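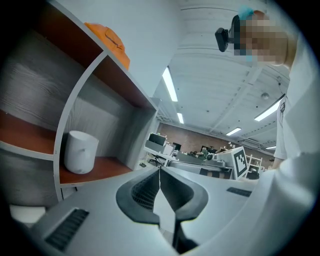

Dewanti Wijaya wrote in to ask why we don't just buy the drive boards ready made and save everyone a month. Fair point, and Serpil Kurtuluş makes it too, louder. Short answer: money. Longer answer: the Erkex build is meant to be something you can fix at home with a screwdriver, and a sealed board kills that.

So, where we are on 10 October 2021. Base plate done. Wheels on. Wiring about half done, Valentin Kälin has the other half on his kitchen table. Motor order came in at 1235, over the 1000 we set aside in September, so no spare battery for now. Sorry.

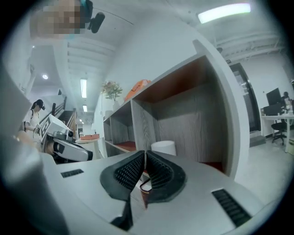 Next job is the fetch test. Robot rolls up to a shelf, picks one thing, brings it back to the desk. Mawar wants to start with tools, I say start easy — something like the plain white cylinder standing in the open compartment would do, straight sides, no pattern for the software to trip on. A crumpled bag like the orange one on top of the unit is a much harder pick and can wait till the arm stops drooping. Arm droop is the shoulder joint, we think. Qistina is printing a new one, thicker walls, 2 tries so far and both split along the same line.

Still need: M3 nuts, a decent crimper, anyone who has actualy used the Homorton motor library. Reply to this email or leave a note on the Erkex box. Bring saftey glasses if your cutting.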